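2026-02-28 — workshop book, festival build

In late, left late. Notes before I forget.

Skurkuslow shorts weekend. Programme came through from the festival office last night, third version. Guest country slot has moved from the opening evening to the closing one, so the foyer display has to stay up the whole run and not come down after the first night as planned. Means the stands need proper feet. The ones we have wobble if you lean on them and people at receptions lean on everything.

Screen frame, small hall. Put the corner brackets on, took them off, put them on the right way round. Top rail bows in the middle when the cloth is tensioned. Tried a brace behind, better, still see a slight belly from the side seats. From the centre it's fine. Want to try moving the eyelets closer together before adding any more weight. Frame has to go up the back stairs, remember, the lift won't take it (measured twice, same answer both times).

Projection test with the Lumanlan print. Subtitles sit very low, bottom line falls onto the black border if the masking is set for the other films. So either we remask between titles or we run the whole block with the wider setting and put up with a grey strip top and bottom. I'd go for the grey strip. The changeover is only 4 minutes and somebody has to do the microphones in that time as well.

Sound: hum on the left side again. Went away when I unplugged the foyer lights. Came back later with them still unplugged, so that proves nothing. Swapped the long cable for the spare, no hum for the rest of the afternoon. Have taped the old one and put it in the bad box. PLEASE do not take cables out of the bad box.

Delegation visit. Tutitia are sending 11 people, film office plus two from their tourist board, who want a table in the foyer for leaflets and to talk about locations. They asked for a flag stand. We have one flag stand and it's the wrong hieght for the ceiling by the door, so it goes next to the bar or it gets cut down. Not cutting it down without asking.

Seats: 75 in the small hall once the platform is in. The programme still prints the old figure. Told the office, they said it's at the printer. Ushers will need to know.

Award plinths. Primer on the first, sanded back, second coat this afternoon. Brollitance sent the grey and not the white. Grey looks all right to me, rather better under the stage lamps than white would, but the sponsor's panel is white and will stand right beside it. Ask before painting the rest. Tin is opened now so it can't go back anyway.

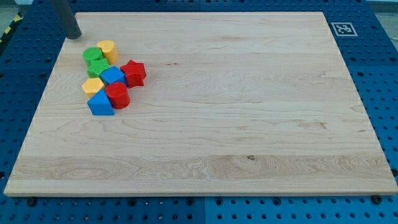

Maple board and coloured blocks, blue bench.

Ticket desk: drawer sticks, planed the runner, still sticks but less. Wax tomorrow. The front pannel needs two more screws on the left, used up the last of the short ones on the screen frame. Buy short screws!

Lettering for the foyer. Paper template is done for the long wall, spacing looks wrong between the last two words, redo by eye. Film titles in both languages, the second language smaller. Still waiting for the accents to be checked by the embassy side — do not cut anything till that's back. Last August we cut first and had to do a whole title again.

To do next
- eyelets on screen cloth
- ask re plinth colour
- short screws, wax, black tape
- feet for display stands, wide ones
- flag stand, yes or no
- chase accents
- ring the van people, back doors have to open fully or the frame won't go in

Left the heater on low by the plinths, goes off on the timer. Key is back on the hook.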